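Skukent save pack – README

Saves, maps and grudges from 70 hours of Skukent, the lighthouse-keeping shooter I bought on a Tuesday and have regretted in a loving way ever since.

What you get
20 save files, one per level
5 hand-drawn maps (Lowri Kemeys drew the good ones)
notes.txt, mostly complaints

Installing
Back up your own saves first. Copy the folder over the old one, start the game, pick Continue. If it drops you in the Zunedport sewers with one shell and no boots, it worked.

Known problems
Level 14 crashes if you pet the goat. Please don't pet the goat.
Marcelino Bermúdez reports 500 gold missing from his copy. He spent it on hats.

License
Do what you like with the saves. Ask Lowri about the maps – she's nicer about it than I am.

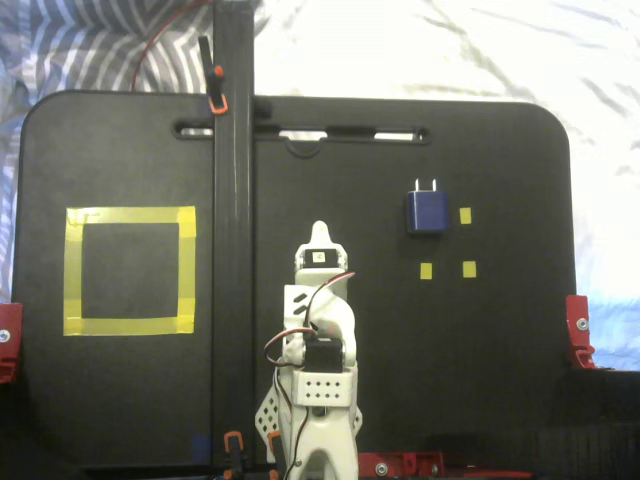

Bug reports go to Cadi Mathias, who has finished the game twice and will tell you so before she reads yours.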